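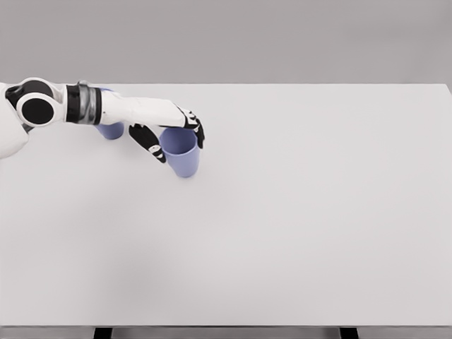
*Braço robótico e dois copos azul-claros sobre uma mesa branca.*

# Ata da reunião de maio: Rede de Apoio às Cheias do Cetent

**Local:** sala grande da antiga escola de Hadska
**Início:** 18h40
**Presidiu:** Kwan-ho Ho
**Presenças:** moradores de Hadska e da margem baixa, equipa de obras, grupo de acompanhamento às famílias, representante da Uswood, duas professoras da escola nova. Folha assinada em anexo.

## 1. Aprovação da ata anterior

Aprovada com uma correção: onde se lia «ponte de cima» deve ler-se «passadiço de cima». A ponte de cima continua fechada e convém que ninguém vá lá parar por causa da nossa ata.

## 2. Ponto de situação das casas

A equipa de obras trouxe o mapa atualizado, e que diferença em relação ao do inverno! Das 372 casas que ficaram com água acima do rodapé, já só 51 estão por habitar. O mapa passou de mão em mão e demorou a voltar à mesa, com toda a gente à procura da sua rua.

O trabalho que falta concentra-se quase todo na margem baixa, nas casas de adobe. Secam devagar e não adianta apressá-las com aquecedores, como se viu na Rua do Lagar, onde o reboco novo abriu fendas de alto a baixo e teve de ser picado. A equipa pediu que se espere pela medição de humidade antes de rebocar, mesmo quando a parede parece seca ao toque. Houve quem protestasse, com razão, que já espera desde as primeiras chuvas. Ficou combinado que as medições da margem baixa passam à frente das restantes e que o resultado é entregue por escrito ao morador, no próprio dia.

Uma moradora da Travessa do Moinho perguntou o que fazer ao soalho que levantou e está guardado na garagem do irmão. A resposta foi animadora: as tábuas sem empeno podem voltar ao lugar depois de lixadas. A equipa passa por lá para as escolher com ela.

## 3. Madeira e materiais

A Uswood confirmou a segunda entrega de barrotes e ripado, ao mesmo preço da primeira. Grande notícia, e foi aplaudida. O representante explicou que o camião maior não faz a curva junto ao lavadouro, pelo que a descarga será feita no largo da feira. É preciso gente com carrinhas para levar o material rua abaixo, e inscreveram-se logo seis pessoas, mais um trator.

Discutiu-se onde guardar o que não for usado de imediato. O telheiro da cooperativa tem espaço, mas o chão apanha água quando chove de lado. Aprovou-se levantar a madeira sobre paletes e cobrir só por cima, com os lados abertos para o ar circular.

Sobre as tintas: há muita tinta oferecida e muito pouca de exterior. Quem tiver contactos que peça primário e tinta de cal, por favor, e agradeça com carinho mas recuse mais esmalte cor de vinho. Já chega para pintar o concelho.

## 4. Fundo de recheio

Foram entregues até agora 1.799 vales para mobiliário, colchões e eletrodomésticos. O grupo de acompanhamento contou que os pedidos mudaram muito. No princípio eram fogões e camas, e agora pedem-se secretárias, estantes, uma máquina de costura, um banco de jardim. Várias pessoas na sala disseram que isto lhes deu mais alegria do que qualquer relatório, e quem redige esta ata assina por baixo.

Pontos a resolver:

- Há vales passados em nome de pessoas que entretanto mudaram de morada. O grupo vai telefonar antes de os anular.
- A loja que aceitava os vales para frigoríficos deixou de fazer entregas na margem baixa. Procura-se alternativa. O senhor do talho ofereceu a carrinha aos fins de tarde.
- Os inquilinos continuam a achar que o fundo é só para proprietários. Não é, nunca foi, e o cartaz tem de o dizer em letras grandes.

O novo texto do cartaz foi lido em voz alta e emendado ali mesmo. Fica assim: «Vive em Hadska ou na margem baixa e perdeu móveis na cheia? O fundo é para si, seja a casa sua ou arrendada.»

## 5. Projeto Ko

Kwan-ho Ho apresentou o andamento do projeto Ko, as visitas regulares a quem ficou mais isolado depois da cheia. Há 24 pessoas visitadas todas as semanas, quase todas idosas, algumas ainda em casa de familiares fora da aldeia. As visitas têm corrido lindamente! Joga-se à sueca, lê-se o jornal, trata-se do correio acumulado, e pelo meio vai-se sabendo o que faz falta.

Quem visita pediu alguma formação para as conversas difíceis. Há pessoas que não dormem quando chove, e uma delas mantém as malas feitas ao lado da porta. A psicóloga do centro de saúde aceita fazer uma sessão à noite, na antiga escola, com tempo para perguntas. Aprovado por unanimidade.

Discutiu-se também até quando dura o projeto. A verba está garantida até ao fim do verão. A opinião geral foi que parar no outono, mesmo antes das chuvas, seria a pior altura possível. Kwan-ho Ho vai preparar um pedido de prolongamento e quer juntar-lhe cartas das próprias pessoas visitadas. Três já se ofereceram para escrever, e uma avisou que a dela será comprida.

## 6. Régua e aviso do rio

A régua do Cetent junto ao moinho foi limpa e repintada. A marca da cheia ficou assinalada a vermelho, por sugestão dos alunos da escola nova, que fizeram também um caderno de registo onde apontam o nível à entrada e à saída das aulas. As professoras trouxeram o caderno e vale mesmo a pena folheá-lo, tem desenhos nas margens e observações como «hoje o rio está castanho e há um pato».

Sobre o aviso à população, houve debate animado entre sirene e mensagem de telemóvel. A rede falha na margem baixa, coisa que todos os presentes souberam na pior noite. A sirene ouve-se mal do lado do pinhal. Decidiu-se avançar com as duas e acrescentar uma lista de porta a porta, com um responsável por rua. Faltam responsáveis para a Rua do Lagar e para o Beco das Hortas.

O simulacro fica para depois das colheitas. Pede-se que desta vez se combine antes quem leva os animais, e para onde.

## 7. Outros assuntos

- **Horta comunitária.** As análises à terra vieram boas na parte alta. Na parte baixa aguarda-se o segundo resultado, e até lá não se semeia nada de folha. Os feijoeiros da parte alta já pegaram!
- **Fotografias recuperadas.** O grupo que seca e limpa álbuns vai abrir a sala para as pessoas identificarem retratos. Há uma caixa inteira de casamentos sem dono conhecido. Tragam as avós.
- **Banda.** Os instrumentos de sopro estão reparados, o bombo não teve salvação. A banda quer tocar no largo assim que abrir a ponte e pergunta se alguém sabe de um bombo.
- **Chaves da antiga escola.** Há uma cópia a mais em circulação. Quem a tiver que a deixe na mercearia.

## Tarefas

| Tarefa | Quem | Prazo |
|---|---|---|
| Medições de humidade na margem baixa | Equipa de obras | Antes da próxima reunião |
| Escala de carrinhas para a descarga | Uswood e inscritos | Véspera da entrega |
| Telefonemas sobre vales por usar | Grupo de acompanhamento | Fim de maio |
| Cartaz do fundo corrigido e afixado | Professoras | Fim de maio |
| Pedido de prolongamento do Ko | Kwan-ho Ho | Próxima reunião |
| Responsáveis para as duas ruas em falta | Moradores | Próxima reunião |

A reunião terminou às 20h55. A próxima fica marcada para a mesma sala, à mesma hora, e quem puder que traga cadeiras.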